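How to name your eLearning course files so you can find them again

Quick one today, deadlines. Got asked this in the comments a few times so here goes. You have a course with 146 assets, three authoring files called final, final2 and final_REAL, and a client who wants one icon changed. Where is it? Right.

What follows takes an afternoon to set up. Works with any authoring tool.

What you need
A shared drive. A spreadsheet. Coffee.

Step 1. Pick a course code
Short, all caps, no spaces. We built a lab safety course for Kellon last year and used KEL. The sister course was KEL2. Don't get clever. Put the code at the front of every file name, source files too.

Step 2. Add the module and screen number
Two digits each, always. So m02_s06 and not m2_s6. Otherwise your file list sorts 1, 10, 11, 2 and you'll lose your mind. If you go past 100 screens in a module, use three digits for the screens (and maybe talk to someone about that module).

Step 3. Say what kind of file it is
Our list: img, ico, aud, vid, doc, src. Leandro Valdebenito on our team wanted separate codes for every kind of illustration and we tried it. Lasted two weeks. Keep it to 6.

Step 4. Two or three words for the content
Lowercase, hyphens between words. Describe what a stranger would call it. "tube-rack" good. "nice-one-for-intro" bad. Leave out colors unless you have the same icon in several.

Step 5. Version number at the end
v01, v02. Never "new". Never "final". The old versions go in a folder called _old in the same place, the underscore keeps it at the top on most systems.

So a full name looks like this:
KEL_m02_s06_img_tube-rack_v01

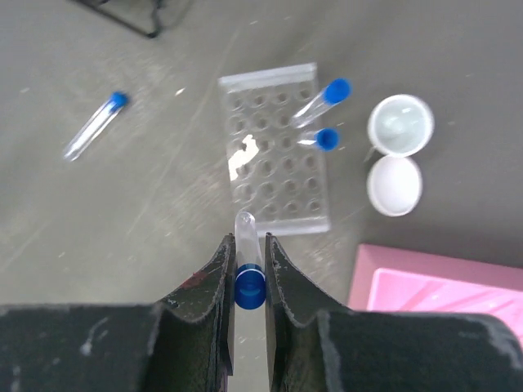
KEL_m02_s06_img_tube-rack_v01: clear plastic rack, gray surface.

Step 6. Fill in the spreadsheet
One row per asset. Columns: file name, screen, owner, source, license, alt text, status. Do it as you go – doing it at the end is misery, I've been there. Write the alt text in the same sitting, you have the picture open anyway.

Step 7. Rename the old stuff
Use a bulk renamer, most are free. Make a copy of the folder first!! Then check the links in your authoring file, some tools embed the media and dont care, some point to the file and break. Nearly 100 broken links on our first try. Test on one module.

If you work with freelancers
Send the rules before they start, on one page, with two sample names. Rocío Gaete made ours and it lives in the project folder as 00_READ_FIRST. Audio people will still send you "take 3 good.wav". Rename it yourself and move on.

Translations: add the language code right before the version, so _es_v01, _de_v01. Will do a seperate post on that, it gets messy with captions.

Spreadsheet template is on the downloads page.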